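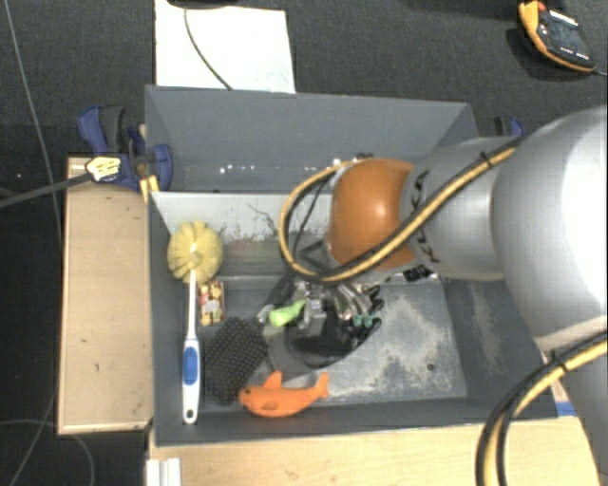 Page 217

Mundance Bin Picking Data Collection Guide
Revised Sep 6, 2024

9. Recording grasp attempts

This section covers unattended and operator-assisted collection of grasp attempts in a single bin. It assumes that the arm has been calibrated to the bin (Section 7) and that the gripper has passed the closing test in Section 8.

9.1 Preparing the bin

1. Set the arm to manual mode and move it to the park position.

2. Place the bin on the tabletop inside the marked area. Clamp it on opposite sides. The clamp handles must face outward and stay below the approach path of the wrist.

3. Check that each clamp is tight by pushing the bin by hand. If the bin moves, repeat the calibration check before going on.

4. Check the cables at the wrist. The loop beside the last joint needs enough slack for a full turn in either direction, and the ties must hold. Replace any tie that slides along the cable.

5. Load the bin from one object set. A set should mix shapes and sizes: long handles, flat packages, soft heads, small toys. A cleaning brush, a bristle pad and a toy fish can share a bin.

6. Spread the objects by hand. Leave some of them touching or overlapping. Long items may rest against a wall.

Note: Scuffs, smears and worn patches on the inner walls do not need to be cleaned off. Do not repaint or line the bin partway through a run — a change in background must be logged as a new run.

CAUTION: Keep tools, meters and loose leads outside the reach of the arm. The area next to the bin is within reach on most installations.

9.2 Starting a run

1. Close the cell and switch the arm to automatic.

2. On the collection screen, enter the bin name and the object set name. The default bin names are Badberg and Lavine.

3. Set the number of attempts. The factory setting is 206.

4. Select the Meléndez sampler to choose grasp points at random over the bin floor, or load a trained model to choose them.

5. Press Start. The arm records a view of the bin, moves to the chosen point, closes the gripper, lifts, and records a second view.

An attempt is stored as one entry with both views, the target pose, the finger width after closing and the result. Empty grasps are stored too. Do not delete them, as the learning system needs failed attempts to tell a good grasp point from a bad one.

9.3 During the run

After every 30 attempts the arm parks and the screen shows Rearrange. Open the cell, move the objects by hand, close the cell and press Resume. If all objects have collected along one wall, move at least half of them to the open part of the floor.

If the gripper holds two objects, the attempt is marked Multiple and both are dropped back. No action is needed.

WARNING: Never reach into the bin while the arm is in automatic, even if it appears to have stopped. The arm pauses between views and will restart without a signal.

9.4 Ending a run

1. Wait for the Complete message, or press Stop and let the arm park.

2. Review any entries marked Uncertain and set each to Held, Empty or Multiple.

3. Export the run. A full store holds 1,688 entries; older runs are not overwritten, and collection stops when the store is full.

4. Remove the objects and inspect the fingertips for wear. See Section 12 for replacement.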